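PLURKPORT COMMUNITY KITCHEN ASSOCIATION
Minutes of the June General Meeting

The meeting was called to order at 7 p.m. in the Kiltela Room. A quorum was present. The minutes of the May meeting were approved as circulated.

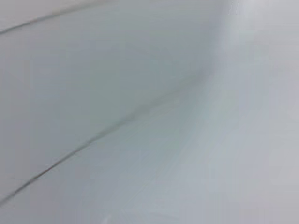
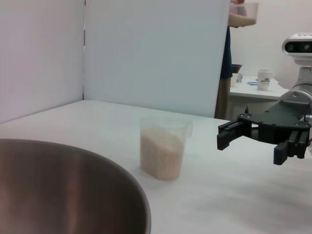

1. Shared Pantry
The supply contract with Pavik Dry Goods expires at the end of August. Members reviewed the renewal terms, under which the monthly order would rise to 40 bags and delivery would remain free of charge. A motion to renew was made and seconded. Carried, with 2 opposed.

2. Hours of Use
The board received a written request to open the kitchen at 8 a.m. in place of 9 a.m. during the summer. Members living above the kitchen asked that the exhaust fans stay off before 9. The request was approved on that condition.

3. Mai Street Entrance
The city has not yet replied to the application for a loading zone. The secretary was directed to write again and to enclose the original drawings.

4. Storage Fees
Discussion of the proposed increase in locker fees was held over to the July meeting. Members with unpaid balances will receive a notice by mail.

5. Other Business
The lost key to the rear gate has been replaced. The old lock is no longer in use.

The meeting was adjourned at 8:40 p.m.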